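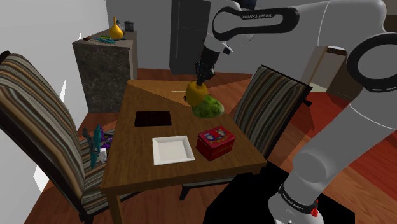 Soup month, week whatever

Ok quick one, bread's in and I have to leave by 5.

So May was supposed to be the month of no takeout. Went fine until the dishwasher died, then it went less fine. But soup! Soup needs one pot. Have been living on it.

Current favorite is the peanut one, loosely based on something I ate in Dakar years ago and have been getting wrong ever since. Onion, garlic, too much ginger, a yellow pepper if there's one around, tomato paste, big spoon of peanut butter. Lime at the end. Don't skip the lime, I skipped it once and it tasted like warm paste.

Melon soup, less of a hit. Cold, with cucumber and mint. Sounded great at the Hatcombe market, ate half a bowl, went looking for toast.

Money stuff, becuase a couple of you asked. Takeout in April: $159. Groceries so far this month up by roughly $40, so still ahead. Until the dishwasher guy from Bloxham sends his bill. He quoted $118 just for the part.

Things I still want to try: split pea, that green one with the sorrel, anything with dumplings. If you have a dumpling recipe that takes under an hour leave it in the coments please. The last one had 9 steps and I gave up at the resting bit.

Timer's going. More next week, probably lentils.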